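El silencio como oficio: un retiro de oración en Ladora

La casa de retiros de Ladora abre el portón a las cinco de la tarde y lo cierra a las seis. Quien llega después llama al timbre y espera. La norma viene de las monjas que fundaron la casa y que la dejaron a la diócesis cuando ya no podían atenderla.

El horario está clavado detrás de la puerta de cada habitación. Laudes a las siete, desayuno sin conversación, lectura, misa, trabajo en la huerta y otra vez capilla. Por la noche, completas y luces apagadas a las 10. Hay sitio para 85 personas, aunque en invierno el comedor se llena pocas veces.

La mayoría viene de parroquias de Brestelville y de Steltside, en autobús. Traen una Biblia, calzado cómodo y, casi siempre, demasiada ropa. El teléfono se entrega en recepción, dentro de un sobre con el nombre escrito. Se puede pedir en cualquier momento -- en julio, con los grupos de jóvenes, los sobres van y vienen más.

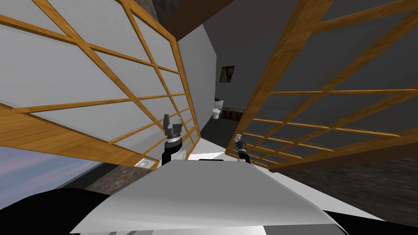 Una participante de Steltside comentó al terminar que el primer día se le hizo larguísimo, que rezaba mirando el reloj, y que solo en la segunda noche dejó de preparar lo que iba a decirle a Dios. Añadió que volvería, pero con menos libros.

El cansancio del primer día es común. Los acompañantes aconsejan no forzar nada: leer un salmo despacio, quedarse en un versículo, salir a caminar si la cabeza no para. El salmo 131 se reparte en una hoja suelta, y hay quien no pasa de ahí en todo el fin de semana.

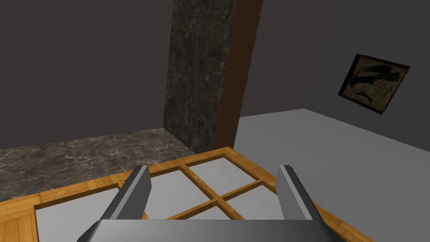
Oyelaran
Redactor de la sección Vida Espiritual
23 de febrero de 2024

La comida es sencilla: sopa, legumbres, fruta, pan de la víspera. Durante el almuerzo alguien lee en voz alta, por lo general una vida de santo o una carta de san Pablo. El turno de lectura se apunta en una pizarra junto a la cocina.

No hay tarifa. A la salida hay una caja de madera para los donativos y cada uno deja lo que puede. El arreglo del tejado de la capilla se está pagando así, poco a poco.

Las próximas tandas de Cuaresma ya tienen lista de espera. Las inscripciones se hacen en el despacho parroquial de Brestelville, por las mañanas, después de misa.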